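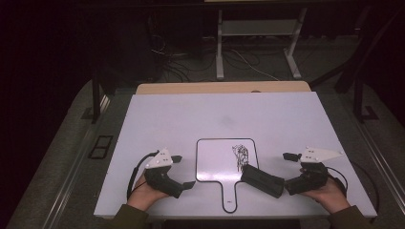

Idell schools to swap worksheets for handheld whiteboards

December 18, 2025

Elementary schools in Idell will hand out 400 paddle-shaped whiteboards after the winter break, the district said, in a bid to cut what it spends on paper. The boards have a handle with a hole near the end, so they can be hung on a hook. Students write an answer in marker, hold it up, wipe it off and start again.

The order from Hurkgate, a classroom supplier, comes to $3,633. The district says the boards will pay for themselves by the end of the school year. It has not said how it worked that out, and the price does not cover markers or erasers.

A trial at Nava Elementary began in September with 29 boards. The district calls it a success, but its two-page summary gives no count of the paper saved. It does say that teachers liked seeing every answer at once. It also says that some boards came back covered in scribbles and that marker got onto the tables, where it left gray smudges — a problem the district expects "regular wiping" to solve.

Parents were given 90 minutes to ask questions at a meeting this month. Several wanted to know what their children would bring home to study from once the writing had been erased. They were told that guidance would follow.

The boards are due to arrive in the first week of classes.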